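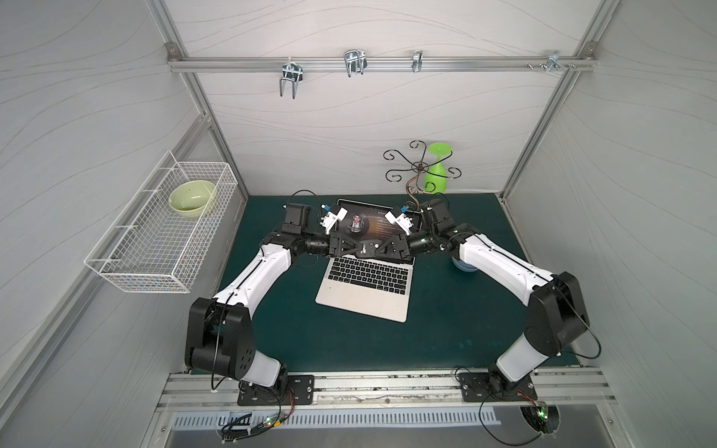 Danylo Onyshchenko

Chapter 4: What a Song Is Made Of

I learned to listen badly. For years I put music on, did the dishes, and couldn't have told you where the chorus began. Then I took a night class in the town of Nekia, and the teacher played us one tune 40 times in a single October. Same tune! By the end I could hear the bass player breathe (well, almost).

So that's how we'll work in this chapter – one short song, played over and over, with a pencil in your hand. Pick something under four minutes. A radio edit is fine, and it helps if the words are on the screen while it plays.
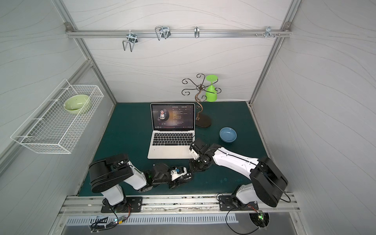 Bailly wrote to me after the first edition that verses should come before choruses, as the verse is where the story gets told and beginners skip right past it. I've moved them up. I still think most of us hum the chorus first, but try it this way and see.

Mark each verse with a V and each chorus with a C. If a part fits neither, leave a question mark and keep going. We'll get to bridges in Chapter 5.
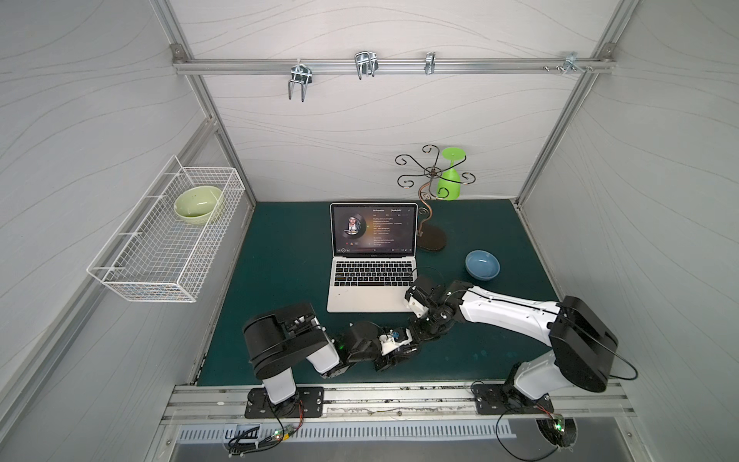 4.1 Finding the Beat

Tap your foot before you count anything.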